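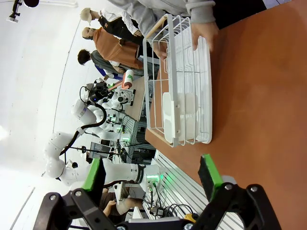
发件人：Thilini Nanayakkara
收件人：Rilton 共用厨房邮件列表
日期：2020年7月9日
主题：回复：沥水架到底留不留

各位邻居好：

先谢谢 Guangming 昨天那封信，写得很细，我早饭时看了一遍，中午又翻出来看了一遍。我把其中一段引在下面，免得刚加进列表的朋友接不上话：

> Guangming Kong 写道：
> 我的意见是沥水架还可以用，不必急着换。铁丝外面那层白的没有掉，餐具筒也还卡得牢，真正让人头疼的是底下那个接水盘，三天不倒就有一圈水垢。Traian 说四月份他用柠檬酸泡过一次，效果不错，但是后来没有人接着做。另外，桌面上总有纸屑和面包渣，抹布一擦反而粘得到处都是，大家有没有什么好办法？还有那个 Jomano 的架子，网上标价920，我觉得太贵了，我们这几个人用不着。

我先说沥水架。我跟 Guangming 想的一样，留着。Jomano 那款我去店里摸过，好看是好看，可是竖格太密，我们那几只厚边的汤碗根本插不进去，只能横着放，一横着放就占掉半边地方。现在这个格子宽窄正好，盘子一只一只立着，晾得也快。餐具筒我建议以后叉子勺子都头朝上放，刀头朝下，我上个月伸手去拿勺子，被削皮刀划了一下，到现在还有点印子呢。

接水盘的水垢，我自己家里是这样弄的：10克柠檬酸兑400毫升温水，倒进去泡半个钟头，拿旧牙刷沿着圆边刷一圈，角落里多刷几下，再用清水冲干净。千万别用钢丝球，塑料一旦刮花了，以后更容易挂脏东西。刷盘子的时候，架子一定要先整个拿起来，最好两只手拿，一只手提着一边晃来晃去，餐具筒很容易掉下来（我摔过，哗啦一声，把楼下都吵到了）。

再说桌子。 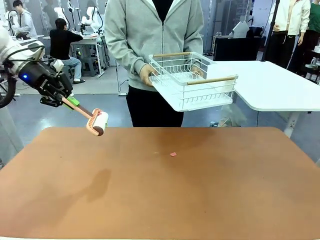 桌面上的碎屑，我的办法说出来大家可能要笑：用粘毛滚筒，就是平时粘衣服上猫毛的那种。抹布沾了水，纸屑一碰就软了，越擦越散，所以要趁桌子还干着的时候先滚一遍，滚完再拿湿布擦。像赭红色桌面中间那么一小片粉红色的纸，滚筒轻轻带过去就行。滚的时候不用使劲压，顺着一个方向慢慢推，到圆角那里把滚筒稍微斜一点。桌上要是放着架子篮子，就先请人端开，那只带两根浅色木把手的白铁丝篮子尤其顺手，两边都有地方可以抓。粘纸脏了就撕掉一层，别舍不得，不粘了还硬滚，等于白费力气。

油渍和果酱可别用滚筒，我试过一回，粘纸糊成一团，撕都撕不下来。那种还是老老实实用温水加一点点洗洁精，擦完了再用干布收一遍。桌面上那些深一块浅一块的旧印子，我劝大家别太较真，Tharindu 拿小苏打搓过一下午，搓得胳膊酸，印子还是老样子。

木把手的篮子也顺便提一句，别泡在水槽里过夜，木头泡久了会发毛。平常用拧干的布擦擦，隔些日子抹一点点食用油，放通风的地方晾着就好。我外婆留下的一只面包篮就是这么养的，现在还在用。

至于轮流的事，Ruwan 上次提议做个表贴在冰箱上，我举双手赞成。我可以先认领头两个星期的接水盘，后面谁愿意接，回信说一声。柠檬酸我家里有一大袋，1000克的，一个人用到明年也用不完，星期天我带一罐下来，放在水槽下面左边的柜子里，外面会贴上标签，请千万不要当成白糖！

对了，Guangming，你问的那块蓝格子桌布在我这里，洗好了，还没来得及熨，过两天给你送上去。

祝大家都好，天热，多喝水。

Thilini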